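Skadbridge Introduces Table Covering Paper in Sheets for Workbenches and Craft Rooms

SOTDEN, 16 September 2019 - Skadbridge, a supplier of paper goods for workshops, schools and shared workrooms, today announced a heavyweight white covering paper supplied in flat sheets. The product is sold under the name Dustevar and is intended for wooden tabletops that are used for staining, gluing, inking and general cleaning work.

Dustevar is an uncoated sheet with a matte face on both sides. It is cut to overlap the working area of a standard bench and can be trimmed with a utility knife or household scissors. Sheets are shipped flat in packs of 33. A carton for larger sites contains 500 sheets. The paper carries no printed grid, logo or margin, so either face can be placed upward.

Covering paper for tables is commonly sold on rolls. Rolled stock tends to curl at the cut end and has to be weighted or taped along its full length. Flat sheets can be laid in one motion and held at the edge with small clips or low-tack tape. Skadbridge recommends that tape be applied to the underside of the table where possible, as adhesive left on a finished top can lift the varnish.

The paper was developed with Lakatos, a workroom that rents bench space by the month. Lakatos had previously used cotton drop cloths, which were laundered and returned to the tables. Under the present arrangement, a sheet stays on the table until the user of that table decides to change it. Marks from earlier work are left in place, and smudges and specks do not by themselves call for a new sheet.
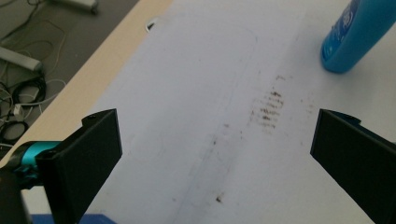
Etelka Hegedűs said the white surface had changed how she judged when a table needed attention, because brown marks that disappeared into the wood were plain on paper. She added that she now turns a sheet over before replacing it, provided nothing has soaked through, and that she would like to see a narrower size for side tables.

Skadbridge confirmed that a narrower size is under review. No release date has been set.

Care and use

Dustevar is an absorbent paper and is not a waterproof barrier. Standing liquid should be blotted with a dry cloth and the sheet replaced. Wiping a dirty spot across the surface will spread it into streaks and may roughen the fibers; pressing straight down with a folded cloth leaves a smaller mark. Light pencil and pen lines do not affect performance.

For work involving solvents or oil-based stain, a plastic underlay should be placed between the paper and the table. Used sheets with oil or solvent on them should be spread flat outdoors to dry and then disposed of according to local rules. Clean or lightly marked sheets can go in with mixed paper where the local collection accepts them.

The paper should be stored flat, in the original wrapper, away from direct sunlight. Sheets that have been stored on edge may take a bend and should be left under a flat board overnight before use.

Availability

The 33-sheet pack is available to order immediately from Skadbridge. The 500-sheet carton will ship from December. The first production run consists of 1,000 packs, and a second run of 3,000 packs is scheduled to follow once the carton line is in operation. Sample sheets are available to schools and shared workrooms on written request. Each request should state the length and width of the table and the type of work done on it.

About Skadbridge

Skadbridge supplies covering, wrapping and blotting papers to small workshops and teaching rooms. The company cuts and packs its products in Sotden.

Press contact: Skadbridge Press Office, Sotden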